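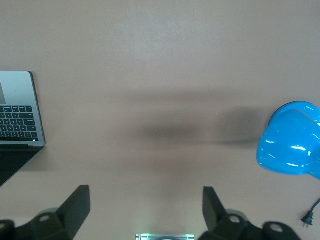

Skultbridge Players & Writers: Fiction Desk

Search stories, authors

ACCEPTANCE

The visit was scheduled for a Thursday in April. Lejla Stojanović signed in at the Nascombe front desk, received a badge with her name spelled correctly, and was taken down a corridor to the demonstration cell.

She represented Rusberg, which refurbished office equipment and had a contract option open on two cells. The option lapsed at five o'clock. She had brought a printed copy of the acceptance procedure and a mechanical pencil.

Zdenka Vlachou ran the cell. She had a gray cardigan and a habit of finishing her sentence before she looked up.

"The task is laptop, closed, moved to the outgoing side," she said. "The lamp stays where it is. It is there as an obstacle."

"The procedure says the lamp is unplugged."

"It is unplugged."

Lejla checked the plug and made a mark beside line four.

The task file had been written by a man named Vukčević, who had left the company in the winter. His name was still in the header of every program. Vlachou scrolled past it without comment. The log showed 2,819 cycles on the present set of finger pads. The pads were rated for replacement on wear, and wear was judged by eye.

"Whose eye?" Lejla asked.

"Mine. Before that, his."

She ran the first cycle at reduced speed. The lid came down in one motion and met the body with a click that Lejla heard from behind the line. The arms withdrew, held, and waited for the next instruction. Vlachou read out the elapsed time and Lejla wrote it down.

The second part was the lift. Both grippers had to arrive at the laptop from opposite ends, settle, and report contact before either one was allowed to close. If one reported and the other did not, the cell would stop. Line nine required that this be demonstrated.

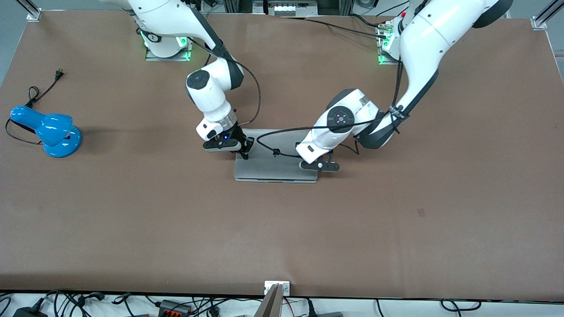 "Contact left," Vlachou read from the screen. She waited. "No contact right."

The cell stopped. Neither arm moved. A fan went on running somewhere under the table.

"Is that the demonstrated stop," Lejla said, "or a stop?"

Vlachou considered the question. "I had the demonstrated stop set for the next cycle."

"So this is a stop."

"This is a stop."

Lejla turned her pencil over and turned it back. Line nine had one box. It asked whether the cell had halted on single contact. It did not ask whether anyone had intended it to.

Vlachou opened the task file and went to the contact threshold. Someone had added a remark next to the value. She turned the monitor so that Lejla could read it.

"Set low on purpose. It will stop when it is not sure. Leave it. V."

"Did you know that was in there?"

"No. I have only ever changed the speeds."

It was twenty past three. In the hallway a group from the open day went by, and a guide told them where the restrooms were. Vlachou put her hand on the mouse and left it there.

"I can raise it," she said. "It would run clean all afternoon."

"What would you do if I weren't here?"

"Replace the pads first. Then see."

Lejla marked the box on line nine. In the margin she wrote the time and the words *unplanned, correct*, and she initialed both.

"Do you keep the pads in this room?" she asked.

Vlachou was already looking in the drawer.

770 reads
2 comments
Share this story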